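Projektbericht, Oktober

Also, mein Thema war am Ende der Mittagsschlaf! Genauer gesagt: Schlafen Leute in Jorkow heute anders als ihre Großeltern? Angefangen hat das Ganze bei meiner Großtante Annelies Wouters, die sich seit Jahrzehnten jeden Tag um 14 Uhr hinlegt und dann für niemanden zu sprechen ist (auch nicht für mich, ich hab's probiert).

Ich habe drei Wochen lang Interviews geführt und dazu einen Fragebogen verteilt, im Bus, beim Bäcker, an der Schule. Den Fragebogen würde ich beim nächsten Mal kürzer machen. Frage 3 haben fast alle falsch verstanden, da wollte ich wissen, wann man müde wird, und bekommen habe ich lauter Uhrzeiten fürs Zubettgehen. Die Frage habe ich dann komplett rausgeworfen.

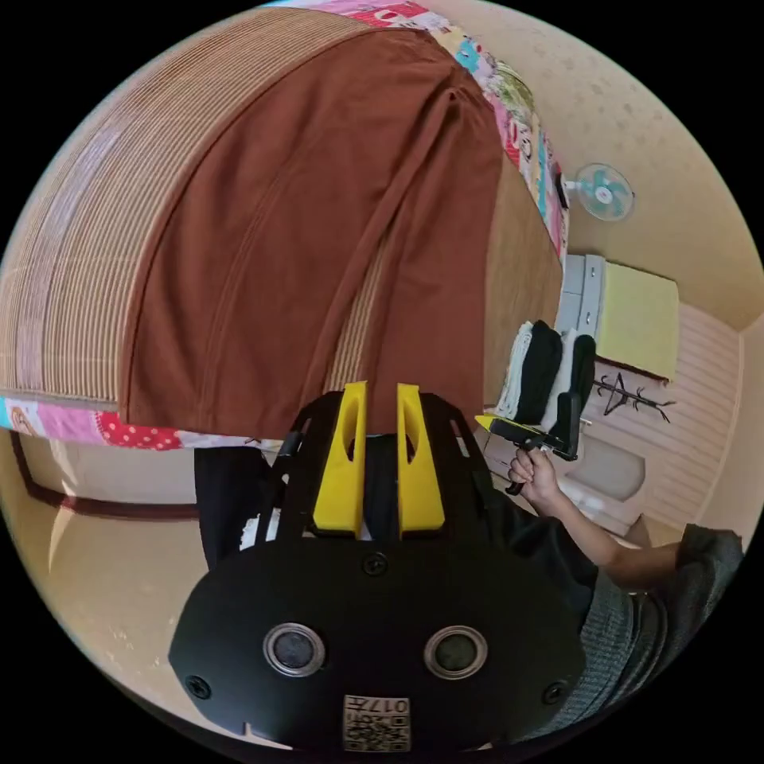

Spannender waren sowieso die Gespräche. Hendrik Wouters hat früher Schicht gearbeitet und mir erzählt, dass er bis heute am besten vormittags schläft, obwohl er längst in Rente ist. Von den Jüngeren haben mir viele gesagt, dass sie mittags gern schlafen würden, sich aber faul dabei vorkommen – das kam bei den Älteren gar nicht vor! Für die war die Pause einfach Teil vom Tag, so wie Essen.

Was mir fehlt, ist der Vergleich mit einem anderen Ort. Mandham hätte ich gern dazugenommen, aber dafür hat die Zeit nicht gereicht. Und meine Auswertung ist ein bisschen schief, wer mittags schläft, sitzt ja um die Zeit nicht im Bus und füllt Zettel aus. Das ist mir leider erst beim Abtippen aufgefallen.

Die Interviewnotizen hänge ich hinten an, der Fragebogen liegt ohne Frage 3 bei.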